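Plornley parcel room: gallery

9/25/20

The parcel room at Plornley handles small orders in mailing bags, and most of the work happens between a crate, a scanning station and a conveyor belt. This page is meant for new starters and for the shops that send us their goods. Larger boxes go through the Droldale building and have a page of their own.

Orders from the Stasow shop come over in the morning and the Esteves orders follow after lunch. On a normal day we get roughly 885 bags between the two. Vasco Guerreiro sorts them by size first. Anything with a side longer than 90 cm is taken out at this point and goes by van to Droldale.

## The scanning table

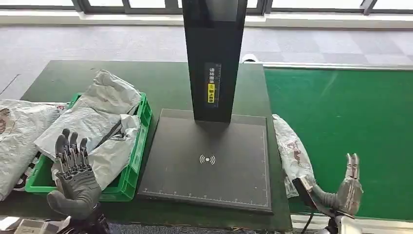

*Scanning station on the green table, with a crate of mailing bags to the left and the belt to the right.*

The platform has a ruler line along the front edge and another up the right edge. Bags go on one at a time, label up and pressed flat. If a label is creased, smooth it out by hand and try again. After 3 failed tries, put the bag aside for Maribeth Umali, who prints a new label at the end desk.

Crates should not be filled above the rim by more than one bag. They used to be stacked higher and bags slid off when the crate was turned. Please keep the handle side within reach so the crate can be swapped without leaning over the table.

## Cleaning and changes

The platform is wiped with a dry cloth at the start of each shift. Don't use spray on it. The table itself can be washed with soapy water, but lift the crate off first.

We moved to the present layout in April. Before that the crates stood on the floor, and Clementina Prata asked for them to be raised after a number of complaints about sore backs. There are now 4 tables set out in the same way.

Questions about labels go to Maribeth. For crates and spare bags, ask Ilídio Bragança at the goods-in door. Corrections to this page can be left with Vitória Barreto in the office.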